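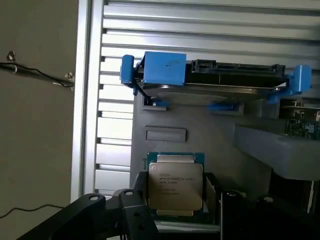 3.2 Second-hand processors in small repair shops

Figure 2. Intel Xeon E5-1630V3, with the model name and 3.70GHZ printed on the metal cover.

In Narkport we visited the shops which sell used computer parts, and we asked the owners how they set the price. We received 83 answers. Most owners look first at the printed model name and only after this at the age of the part. Two owners, both in Ifans, keep a paper list of colours and marks for each batch. Amundsen (October 2023) reports the same habit in Haltetti, but his sample was only 10 shops. We did not ask about the guarantee, so the labour cost of returned parts is not included in Table 2.

This site uses cookies to improve your reading. Accept | Manage settings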